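Home | Agendas | Minutes | Contact

Ornwood Neighborhood Council: August minutes
Posted in August by Tobiloba Oyelaran

Hi all, my notes again, so blame me for the spelling! Carleen Cartwright got us going in the Adams Street hall, and Jamshid Khosravi sent word he'd miss the first item (he missed two).

First up was the license plate readers. Titilayo Afolabi had read the whole city contract, bless her, and says plate records are kept for 28 days unless an officer flags them. Uchenna Nwankwo wanted to know who checks the flags. The precinct liaison didn't have an answer and promised one in writing. We went back and forth on this for ages, and I lost my place twice.

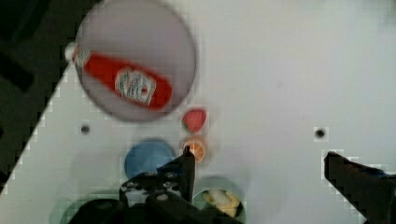 Ketchup bottle and clear dish on the white table.

Then we voted on asking Surkthorpe city hall for a public hearing before the contract renews. It passed, with Jamshid (now here, out of breath) abstaining. Carleen will write the letter and Titilayo will add her page of questions.

Money: we have $2,125 in the account, and $2,000 of that is already set aside for the Lunska Park lights. I asked if the rest could go to printing flyers, and everyone said fine.

Uchenna moved to close. I seconded before anyone could bring up parking.

Recent items
- Lunska Park lights update
- July minutes
- Flyer drop: streets still open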